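Die Übergabe der Firma vorbereiten: Schritt für Schritt für kleine Labore und Gesundheitsbetriebe

Wer einen kleinen Betrieb besitzt, denkt meistens erst dann an die Übergabe, wenn der Rücken schmerzt oder ein Käufer anruft. Beides ist zu spät. Ich habe in den letzten Jahren bei mehreren Übergaben mitgearbeitet, zuletzt bei der Firma Trurnico, und möchte hier aufschreiben, in welcher Reihenfolge man am besten vorgeht. Einen Anwalt und einen Steuerberater ersetzt diese Anleitung nicht.

Schritt 1: Unterlagen sammeln

Beginnen Sie mit einem einzigen Ordner, auf Papier oder digital. Hinein gehören die Jahresabschlüsse der letzten 3 Jahre, der Mietvertrag, alle Arbeitsverträge, die Versicherungen und die Verträge mit den Lieferanten. Prüfen Sie bei jedem Vertrag, ob er bei einem Wechsel des Eigentümers weiterläuft. Bei Mietverträgen braucht man oft die Zustimmung des Vermieters, und diese kann Monate dauern.

Notieren Sie auch, was nirgends steht. Frau Gilchrist, die frühere Inhaberin von Trurnico, hatte mit einem Kunden eine mündliche Abmachung über Lieferungen am Samstag. Der Käufer erfuhr davon erst nach der Unterschrift und war zu Recht verärgert.

Schritt 2: Die Abhängigkeit vom Inhaber verringern

Schreiben Sie zwei Wochen lang auf, welche Entscheidungen nur Sie treffen können. Bei den meisten Inhabern wird diese Liste länger als erwartet. Danach geben Sie jeden Punkt an eine bestimmte Person ab, schriftlich und mit einem Termin. Ein Käufer bezahlt für einen Betrieb, der auch dann läuft, wenn der alte Chef im Juli verreist ist.

Schritt 3: Den Wert ermitteln

Lassen Sie den Wert von jemandem schätzen, der am Verkauf nichts verdient. Es gibt verschiedene Methoden — Ertragswert, Substanzwert, Multiplikatoren — und sie führen zu verschiedenen Ergebnissen. Verlangen Sie, dass man Ihnen mindestens zwei davon vorrechnet. Trennen Sie dabei Ihr eigenes Gehalt sauber vom Gewinn. Wer sich selbst jahrelang zu wenig bezahlt hat, zeigt einen Gewinn, den der Nachfolger so nicht erreichen wird.

Schritt 4: Das Inventar aufnehmen

Führen Sie für jedes Gerät eine Zeile mit Bezeichnung, Standort, Kaufjahr, Restwert und Wartungsvertrag. Geleaste Geräte kommen in eine eigene Liste, denn sie gehören Ihnen nicht und dürfen nicht mitverkauft werden. Die Inventarnummer soll am Gerät kleben und in der Liste gleich geschrieben sein. Bei Trurnico stand dasselbe Gerät einmal als 732 und einmal als 0732 in der Tabelle, und es wurde deshalb doppelt bewertet.

Verbrauchsmaterial zählt man erst kurz vor dem Stichtag. Vereinbaren Sie im Vertrag, nach welchem Preis es übernommen wird, zum Beispiel nach dem letzten Einkaufspreis. Angebrochene Packungen lässt man am besten weg.
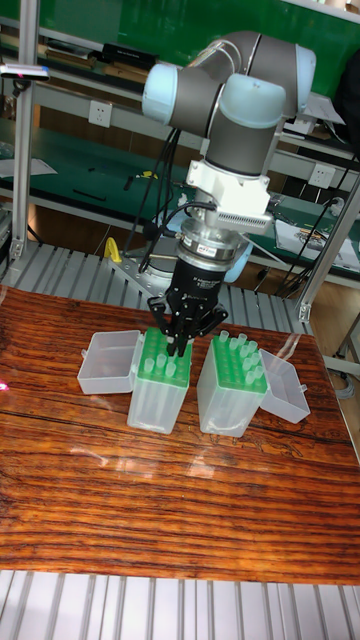
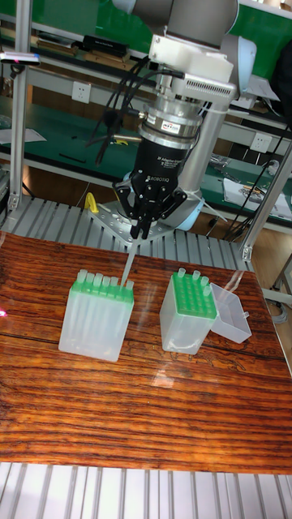 Greifer und Pipettenspitzen am Arbeitsplatz

Schritt 5: Das Gespräch mit den Mitarbeitern

Über den richtigen Zeitpunkt gibt es viele Meinungen. Ich empfehle, die leitenden Personen früh einzuweihen und alle anderen am selben Tag, bevor der Vertrag öffentlich wird. Gerüchte sind schlimmer als eine unvollständige Auskunft. Sagen Sie offen, was noch nicht entschieden ist, und nennen Sie einen Termin, an dem Sie wieder berichten. Klären Sie vorher mit dem Anwalt, welche Informationspflichten bei einem Betriebsübergang gelten.

Schritt 6: Die Übergangszeit regeln

Legen Sie fest, wie lange Sie nach dem Verkauf noch zur Verfügung stehen, an wie vielen Tagen und gegen welche Bezahlung. Ohne eine solche Regel wird man entweder täglich angerufen oder gar nicht mehr gefragt. Gehen Sie mit dem Nachfolger gemeinsam zu den wichtigsten Kunden. Ein Brief genügt dafür nicht.

Vergessen Sie die Zugangsdaten nicht: Bank, Bestellportale, Telefonanlage, Webseite. Ändern Sie alle Passwörter am Tag der Übergabe und lassen Sie den Empfang auf einem Protokoll bestätigen.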